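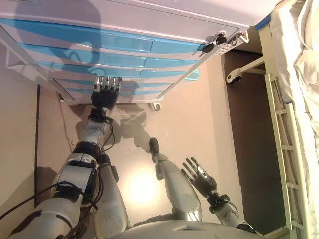

Five Drawers and a Set of Wheels: My Case for the Rolling Cabinet

HOME ROOMS STORAGE WEEKEND SUBSCRIBE

Filed under: Small Spaces, Big Stuff

I have a soft spot for furniture that was never meant to be loved. Office chairs, shop stools, the metal shelves in the back of a shoe repair place. But my biggest weakness, the one that has cost me the most money and the most arguments in parking lots, is the rolling cabinet you usually see next to a hospital bed. White body, blue drawers, little casters. I want one in every room of the house!

It started with a clinic that was closing out its storage room and selling everything on a Thursday afternoon. I went for a lamp. I came home with a cabinet wedged across the back seat, a drawer sliding out every time I turned left, and no lamp. It cost me 40 dollars and I would've paid double.

So what's so great about it? The drawers, mostly. A regular dresser gives you three or four deep ones, and everything you own sinks to the bottom (I once lost a passport under winter socks for a whole summer). A good rolling cabinet stacks up five fronts with just a thin white band between them, so you get a lot of shallow places in place of a few deep holes. Mine holds batteries and tape up top, then sewing stuff, then medicine, then the dog's medicine, then a bottom drawer I'm not going to discuss.

And the blue! I've seen these in beige, in mint, in a sad sort of pink, and blue is the one that works at home. The fronts on the best ones are slightly rounded and shiny, and against a plain white body they look almost like kitchen tins. The shine does mean you'll see reflections in them all day long. It also shows fingerprints like you wouldn't believe, so keep a soft cloth in drawer one.

Now, the hardware. People get nervous about the extra bits, and I was the same way. You'll find black knobs at one end, maybe a metal latch or a clamp-looking thing, maybe a little plate full of tiny holes. My advice is to leave all of it on. I took a knob off my first cabinet because I thought it would look cleaner, and what I got was a hole I've been hiding behind a plant for years. The second cabinet kept everything, and now my headphones hang off one knob and a dish towel off the other.

Same goes for the rail. Some of them have a rack or handle of thin white rods along the side, and I can't tell you how handy that is. Magazines, a folded blanket, the heating pad with its ridiculous cord. Mine has S-hooks on it too — a pack of 20 from the hardware store, of which I can find 7.

If you're shopping, there are two names I'd look at. Jeltora makes a narrow one that fits between a bed and a wall, and its drawers stop softly, which matters if you're putting something away while someone else is asleep. Grultard makes a heavier one that feels as if it could survive a flood. I've pushed both around for weeks. The Grultard won on the drawers and lost badly on the rug. The Latuheru is cheaper and comes flat in a box, and I spent an entire evening on the floor with it, so make of that what you will.

Whatever you pick, look at the wheels before the drawers. Get down on your knees in the store if you have to. The casters on these are small, and small casters collect hair. I cut mine clean with nail scissors every month or so and they roll like new afterward. If one is cracked, walk away, or at least talk the price down — a replacement set from Erneck cost me another 40 dollars, exactly what I'd paid for the whole cabinet.

Mine lives by the bed right now. In June it goes out to the porch with the citronella and the playing cards, and the dog's medicine moves to the kitchen until fall.

Last updated: June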